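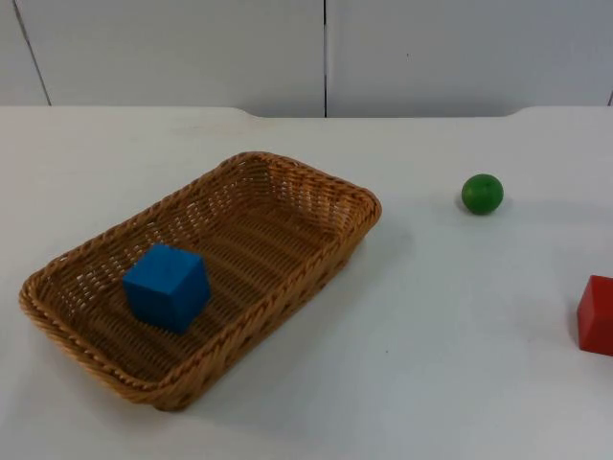 Setting up the Zarei two-arm sorting kit on a workshop table

The Zarei kit is sold by Wutitix as a bench-top pair of arms with a control box, a fixed camera and a card of starter tasks. The notes below come from four weeks of use in a shared workshop. They cover the pick-and-place task with a basket, and most of them apply to any small arm.

Table surface

Use a matte white top. Gloss laminate throws highlights that the camera software reads as edges. Wipe with a damp cloth and let the top dry before powering up. Light scuffs make no difference to detection. Pen marks do, and should come off with alcohol.

Basket

A shallow woven tray works better than a deep bin. The fingers can reach the floor of the tray without the wrist touching the rim. Two cautions:

– A thick braided rim adds height. Set the clearance in the Place menu from the top of the rim, measured with a rule.
– Ridged weave will tilt a small block if it is released high. Lower the release height one step at a time until the block lands flat.

Setting the tray at an angle to the table edge is fine. Rerun the tray scan each time it is moved.

Blocks and balls

Start with a wooden cube with slightly softened corners. Sharp corners catch on the finger pads and wear them. Plain strong colors – blue, red, green – are found reliably under ordinary shop light. Pale yellow was missed often enough that we stopped using it.

A small smooth ball is the harder pick. Reduce closing speed to the second setting and center the fingers on the widest part. If the ball rolls, check the table with a level before changing anything in the software.

Keep loose pieces well apart and away from the tray. A block near the side of the camera view may be only partly visible, and the software will estimate its center wrongly. Slide it inward before starting a run.

Light

Side light casts a broad shadow from the tray onto the table. Dark pieces left in that shadow take longer to find. Move the lamp or move the piece.

Finger pads

Wutitix rates the standard pads at 200 hours. Ours were slipping on painted wood after 47. Omid Sharifi fitted the softer Grirnen pads, which grip better on the ball and pick up more dust. Clean them daily with plain water.

Service plan

The kit costs $1,284 with both arms. The yearly service plan is extra and covers recalibration and one set of pads. Recalibration can be done at the bench with the supplied plate in under an hour, so the plan is hard to justify for light use. For a classroom, or anywhere the arms get bumped, it is worth pricing.

Spare plates are stocked by Flestevex. Order the one with the raised lip; the flat version does not seat in the current base.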